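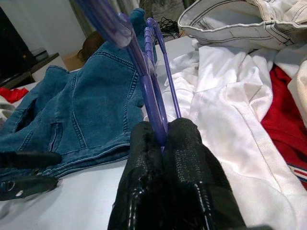 Wrist view, denim jacket and purple hanger.

Workshop tips: recording clothes-hanging examples

These are the notes we hand to anyone who takes a turn at the Petcombe table. They cover the hanging task only. Folding has its own page.

Before you start

Wipe the table and pull the cables toward the back. Clean both camera lenses with a dry cloth. A thumbprint on the wrist lens spoils every episode until somebody notices, and in August we lost a whole afternoon that way.

Check the grip wrap on the fingers. If a corner has lifted, replace the wrap on both fingers, never just one. Old wrap and new wrap don't hold the same.

Choosing hangers

Thin plastic hangers are the hardest to pick up and the ones we need most. See-through ones are harder still, as the color changes with whatever is behind them. Use them over dark cloth and over white cloth in equal share.

Grip a thin hanger low on one rod and close slowly. If it swings, wait for it to settle before you move toward the collar. Throw out any hanger with a crack.

Laying out the clothes

Don't smooth anything flat. Drop the garment from chest height and leave it as it lands. Keep other clothes on the table too: jeans, shirts, something bright. A system that has only seen one jacket on a bare table will be lost at the first real laundry pile.

Denim jackets are a good first garment. The collar stands up on its own and the seams show well on camera. Soft white shirts on a white table are slow going, so save them until your hands are used to the controls.

Swap the garment every 4 episodes. Turn it around every time.

Recording

Start the recording with both arms at rest and end it the same way. One hanger, one garment, one episode.

If you miss the collar, back off and try again without stopping the recording. A miss followed by a clean recovery is worth keeping. Mark it "retry" in the log. If the garment goes on the floor, stop and mark it "drop."

Move at a steady pace. Long pauses while you think get learned along with everything else. Sowmya Arumugam plans the whole move with her hands off the controls, then records, and her episodes need the least trimming.

Take a break after 40 episodes. The full set for each garment type is 400, and tired ones get thrown out in review anyway.

Afterward

Copy the files to the Kvaran drive before you shut down the arms. Name the folder with the garment first, then the hanger type. Hang up the clothes that need to stay wrinkle-free and put the rest back in the bin as they are.

Questions about the review go to Hafþór Norðdahl. Spare wrap is in the drawer marked Plekau.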